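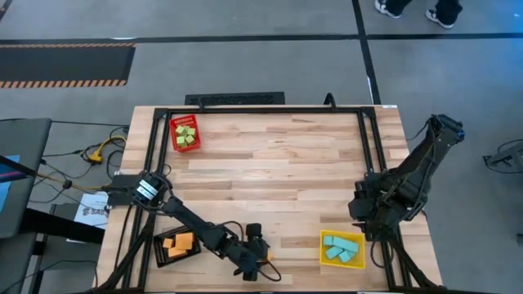 Why does wood have stripes?

Hello again! Last week Aaliyah Lachance, age 9, wrote in to ask me why her kitchen table has lines all over it, and whether somebody drew them on. What a brilliant question. Nobody drew them, Aaliyah. The tree made them, very slowly, while it was growing.

A tree gets fatter every year by adding a new layer of wood just under its bark, a bit like you putting on another jumper over the one you've already got on (and never taking any of them off!). In spring the tree is in a hurry, so it makes pale, quick wood. Later in the summer it slows down and the wood comes out darker and tighter. Pale, dark, pale, dark, year after year.

If you cut straight across a trunk you see those layers as rings. I counted the rings on a stump in Fladberg woods once and got to 84 before my knees went numb. That tree was older than my gran!

But a plank is cut the long way, from one end of the trunk towards the other, so you're looking at the sides of the rings. They turn into long stripes and wiggles, and we call that the grain. Where a branch used to grow you get a knot, and the grain swirls round it like water going round a rock.

Some tables and chopping boards are made from lots of narrow strips glued side by side. Each strip has its own pattern, and they might even come from different trees. Wide boards can bend as they dry out, and strips help to keep the whole thing flat.

Now have a go yourself. Put a thin sheet of paper on a bit of bare, rough wood and rub it gently with the side of a wax crayon. Up come the stripes! Try a fence, a spoon and an old crate, and write on the back where each one came from. Mine are stuck all over the fridge.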